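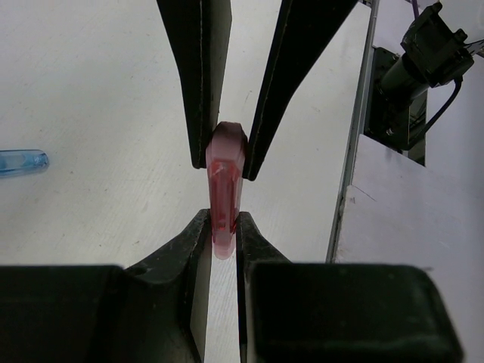

From: Špela Atanasov
To: Larnley Public Library, Branch Staff List
Date: March 9, 2023
Subject: Re: Interlibrary loan periods and the Pisent changeover

Dear colleagues,

Thank you to those who wrote in response to the draft loan rules. The message below from Skarphéðinn Hedegaard raised the points that most of the branches share, and I am answering it on the list so that everyone works from the same text.

Skarphéðinn Hedegaard wrote:

> The Perron branch has read the draft and supports it in general. We
> have three concerns.
>
> First, the draft sets a loan period of 14 days for items borrowed
> from other library systems. Our patrons are used to the longer period
> that applies to our own books, and many of them do not look at the
> slip inside the cover. Is there any room to extend this?
>
> Second, section 6 says that renewals must be requested "in advance."
> It does not say how far in advance. Desk staff have been giving
> different answers, and I would like to see a fixed rule.
>
> Third, we still hold paper request cards from before the move to
> Pisent. Some are from November. Should they be entered by hand, or
> will the central office do this?
>
> I would also note that the delivery from Fosora has twice arrived
> after the desk closed, and the crates were left in the outer hallway.
>
> Skarphéðinn Hedegaard
> Perron Branch

On the first point, the loan period is set by the lending library and cannot be extended by us. The 14 days begin on the day the patron is notified, and the draft will be corrected to say so. The earlier wording, "from receipt," could be read as the day the crate reaches the branch, and that reading would be unfair to patrons who are notified later. Where a lending library allows more time, the longer period will be shown in Pisent and printed on the slip. Please do not change the due date by hand.

On the second point, a renewal request must reach the central office at least two working days before the item is due. Requests that come in later will still be forwarded, but the patron should be told that the item may have to be returned on the original date. One renewal is allowed for each item. Items marked "No Renewal" by the lender are not to be submitted at all.

On the third point, please send the paper cards to the central office in a sealed envelope marked with the branch name. We will enter them. Before sending them, kindly remove any card for which the patron has already received the item or has withdrawn the request. The old system held 900 open requests when it was closed, and a good number of these were duplicates. Cards that lack a patron number should be kept at the branch until the patron can be reached by telephone or mail.

With regard to deliveries, I have written to the office at Fosora and asked that the driver telephone the branch if the van is running late. If the desk is closed, the crates are to go back on the van and be delivered on the next run. Crates should not be accepted in a hallway or any other area open to the public. A branch that finds a crate left in this way should check the contents against the packing list and report any difference to me on the same day.

Several branches also asked about overdue charges. There is no change for the present. Charges on borrowed items follow the schedule already posted at each desk, and replacement costs are decided by the lending library. Patrons who dispute a replacement cost should be given the written appeal form. Staff should not offer to reduce or cancel such a cost at the desk.

A few smaller corrections to the draft:

Section 2, "cardholder" will be replaced by "patron" throughout.
Section 4, the reference to fax requests will be removed.
Section 6, the two-day rule given above will be added.
Section 9, microfilm will be listed as in-library use only.

The revised rules will be sent to this list once the director has approved them. Until then, the present rules remain in force, except that the two-day rule for renewals may be used at once. Branches that wish to propose further changes should send the exact wording they would like to see, with the section number, to me directly and not to the list.

Sincerely,

Špela Atanasov
Interlibrary Loan Office
Larnley Public Library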